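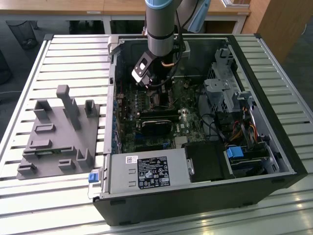

Couples should keep some of their money and most of their hobbies apart, and I say this as someone who has been married a long time and likes being married. When my husband and I moved into our place in Brunton, we agreed on nearly everything in one evening: one bank account, one calendar, one shared list of things to do on the weekend. We thought that was what a serious marriage looked like. Within a year I was annoyed every time I walked past the dining table. He fixes up old computers, and there was usually a black tower lying on its side with the panel off and the green motherboard showing. I knew what each one had cost, because it came out of the same account as the groceries. He knew what I spent on choir trips. We both kept score and neither of us admitted it.

The common advice is that couples who share everything trust each other more. I used to repeat that advice to friends. I now think it confuses trust with supervision. If I can see every purchase my husband makes, I don't have to trust him about any of them. I can just check.

What changed things for us was small. My friend Merike Raudsepp told me she and her partner each take 300 dollars a month that the other one never asks about. It is not a secret account. Each of them knows it exists and how much goes in. They just don't discuss what comes out. I thought it sounded cold, like roommates dividing up a refrigerator. We tried it in January anyway, with a smaller amount than hers, and by spring we had stopped having the argument we used to have every month when the statement came.

The computers were still on the table. I had stopped doing arithmetic when I looked at them. I even asked what he was working on one night, and he talked for 30 minutes, and I was interested for 15 of them. That seems like a fair rate to me. 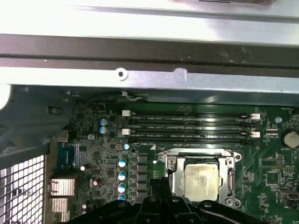
Memory slots on the motherboard of a computer.

I want to be careful about who this applies to. Some couples don't have spare money to divide, and telling them to set aside a fun allowance is insulting. Some people have been lied to about money, and they have good reason to want to see every line. I would not tell either group to copy us. My complaint is with the idea that a healthy couple in ordinary circumstances should have nothing separate, and that wanting something separate is the first step toward the door.

The same goes for time. For years I felt I ought to take an interest in everything my husband did, and he felt he ought to come to my concerts. He doesn't enjoy choral music. He sat through two of them a season looking like a man waiting for a dental appointment, and I spent the second half wondering if he was all right. Now he comes to the one in December, if he feels like it, and I sing better at the others.

People ask what is left if you take away the shared account and the shared weekends. We still eat dinner together. We still have the joint account for the house and the car, and we sit down with it once a month. We still walk the dog after supper, usually out as far as Werkitside and back. Those things are easier to look forward to when they aren't the only hours in the week where each of us is allowed to exist.

My sister thinks all of this is selfish, and she may be right about me. Her own marriage runs on one account and one calendar and has done so happily for longer than mine. I don't think she should change anything. I would only like her to stop telling newlyweds in our family that hers is the way it is done.

Comments

Isla Ormsby
We did the separate money thing and it helped, but we had to agree on what counted. Haircuts nearly finished us.

Nazma J.
I agree with your sister, sorry. My husband and I have shared everything from day one and I like knowing. It doesn't feel like supervision to me.

Bronwyn Kereama
The part about concerts made me laugh. Mine brings a book.

Nazma J.
@Bronwyn a book would be an improvement, mine falls asleep

Isla Ormsby
How did you pick the amount? We went by income at first and then switched to equal shares.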